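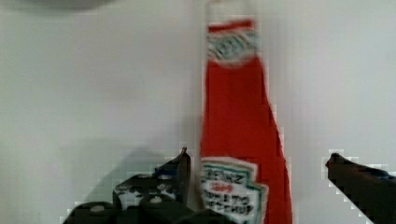

According to Matvii Sydorenko, a grasp planner should be judged by how often it declines to close the gripper, a view that has shaped much of the discussion around Josier.

Josier is a grasp planning and control package for robot arms with two-finger grippers. It was developed at the Drerthorpe laboratory and is maintained by Benevero. The first public version was released on 2 December 2020.

Overview
The software takes color images from a camera at the wrist and produces short motion commands for the arm. It is divided into a perception module, a planner and a controller, which exchange messages through a shared log. The planner scores possible grasps on household items such as bottles, mugs and kitchen trays, and passes the best one to the controller. If no score reaches the set limit, the arm holds its position and a new image is requested.

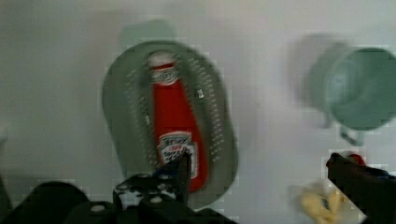 The limit is stored in a plain settings file and can be changed for each class of object. Tall items with a narrow neck have their own entry, as the width of the grasp depends on the height at which the fingers close.

Messina tool
Recorded runs are reviewed in Messina, a companion viewer that plays back camera images next to the planner's scores. It was added in version 9, together with a test set of 1448 runs. Of these, 198 are marked as difficult – mostly cases in which one object rests on another or a finger hides part of the target. The viewer opens logs of up to 2000 images; longer logs must be split first.

Limitations
Josier does not estimate weight and has no model of liquids. Clear glass remains poorly supported. Heavy image compression can also shift the detected outline of an object, and the manual advises recording at the highest quality the network allows.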